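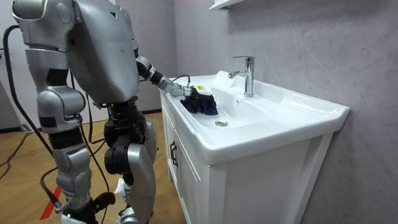
Fig. 1. Humanoid at a bathroom vanity, gripper on a cloth in the basin.

Handout 4: Reviewing a leased household robot
Sturnolley, service robotics module. Revised 11th March.

The product under review is the Jusevari household service, sold by Rurovlow as a lease. The customer pays for hours of work and does not own the hardware. The offer covers the robot, one gripper set, remote support and a site survey. Cleaning materials and changes to the room are excluded.

Terms used in the exercise
Lease block: 1000 hours of powered time, standing time included.
Task window: 15 minutes from the start command.
Assist: any remote command sent during a task window.

Points on the basin task
The arm has to reach over the rim and down into the bowl. Cloth has no fixed shape, so a grasp planned from a stored model is of little use. The chrome tap and glossy surfaces give bright highlights, which can upset depth readings. Cables on the floor count as obstacles and must be entered on the survey sheet.

Scoring
Use the Boström sheet. Score reach, grasp and placing separately. A window with more than 2 assists is marked as incomplete, whatever the state of the basin at the end.

For the seminar
Read the lease terms, section 4. Work out the cost per completed window, first with standing time and then without it. The August price list applies.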